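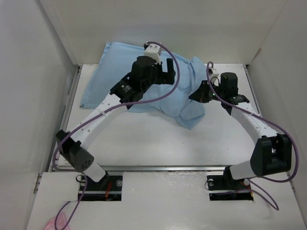
Victor Mugo wrote in to say that our August note on folding cloths skipped the only part he finds difficult, namely getting a crumpled cloth flat before the first fold. He is right, and the omission is corrected in this item.

A thin cloth taken from a heap holds two kinds of defect. Creases are set in the weave and come out with steam or weight. Rucks are surplus fabric lying over itself, and they come out with tension only. Pressing a ruck by hand turns it into a crease, so rucks are dealt with first.

Procedure for a single cloth on a smooth panel:

Find one hemmed corner and follow the hem to the next. Do not look for the second corner by digging in the middle of the heap.

Hold both corners and lift until the far edge just leaves the surface. Lower the far edge first, then draw the held edge back toward you slowly. Friction does the straightening. On a rough tabletop the cloth will drag unevenly -- a smooth white board is better, and a light blue cloth shows up well against it.

Check the two far corners. If one is tucked under, pull it out along the diagonal. Pulling along the hem skews the weave, and the finished fold will be out of square.

Fold in half, hem to hem, then in half again across the first fold. Thirds are acceptable for narrow shelves.

Kvido Kollár asks whether the Flovness shelf inserts take a cloth folded in quarters. They do, with the folded edge facing out. The older Oddsson inserts are shallower and need the thirds fold.

The linen store held 614 cloths at the last stock check, of which 99 were set aside for re-hemming. Cloths with an open hem should go in the repair bin unfolded. Corrections to the shelf labels can be left at the Nimbridge desk before 4 p.m.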